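The Tray Years

My mother owned one tray. It had a picture of a harbour on it, it lived down the side of the fridge, and it came out when somebody was ill. I left home believing this was the natural number of trays, and I held to it for 11 years, until I moved in with a man who owned none at all and carried things about in his arms like a stoker.

Taner Soylu thinks we were both wrong, in different directions. Taner runs Setitz, a shop the width of a corridor which sells trays and, as a grudging sideline, the things that go on them. He has 62 kinds in stock. He can tell you which will take a full teapot on the stairs and which are, in his phrase, "for photographs and widows". I had gone in for a butter dish.

"Where do your keys go?" he asked me.

I said they went on the table.

"And your post?"

Also on the table. So did the vitamins, the reading glasses, a bicycle light and a quantity of rubber bands I had no memory of acquiring. Taner nodded like a dentist.

The theory, as he tells it, is that a table invites everything and a tray sets a limit. Put six stray objects on a bare surface and you have a mess. Put the same six on a tray and you have, to the casual visitor, a decision. You can also pick the whole lot up and hide it in the bedroom when the doorbell goes, and I suspect this is what most people are paying for.

I was sold a plastic one. I had assumed that a man with such views would steer me towards something heavy in walnut, but he is scathing about walnut. Walnut shows rings. Walnut wants oiling. Lacquer chips if you look at it, wicker holds crumbs until the following spring, and silver-plate turns you into the sort of person who has opinions about silver-plate. Plastic you can put under the tap.

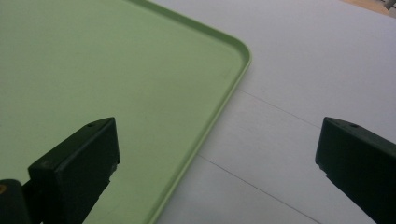
Colour took longer. Taner holds that a tray should be quieter than anything you put on it, which rules out the harbour and most of what I liked. Red makes a bunch of keys look like evidence. White disappears on a white table and then you put your cup down half on and half off the rim. He is fond of the pale greens, which he says forgive dust, toast and artificial light, and he spoke about sage for so long that another customer left.

The rim matters too, and here we reach a schism. Berkay Toprak, who taught Taner the trade and no longer speaks to him before noon, believes in a high rim with handles cut into it. Taner favours a low one with rounded corners. His case is that you can wipe into a rounded corner with one finger in a cloth, whereas a sharp one collects a grey paste that has to be got out with a cocktail stick. Toprak's case is that Taner has never carried soup.

I rang Toprak to check. "He has never carried soup," he said, and then talked for 60 minutes about a range called Rondness, discontinued now, whose curve he considers the finest ever put on a household article. He owns 2. He would not say where he keeps them.

I have been living with my own tray since December and can report mixed results. The table is clear. You could lay a place at it, and once we did. The tray, on the other hand, is full, and has been since the second evening. The rubber bands have found it. So has a Georgiev corkscrew that neither of us bought, and a phrasebook in Tetum left by a guest who, as far as I know, was on her way to Leeds.

I took this back to the shop as a complaint. Taner listened with his hands folded on the counter, asked me the size of the table, and went up the ladder to fetch down another one.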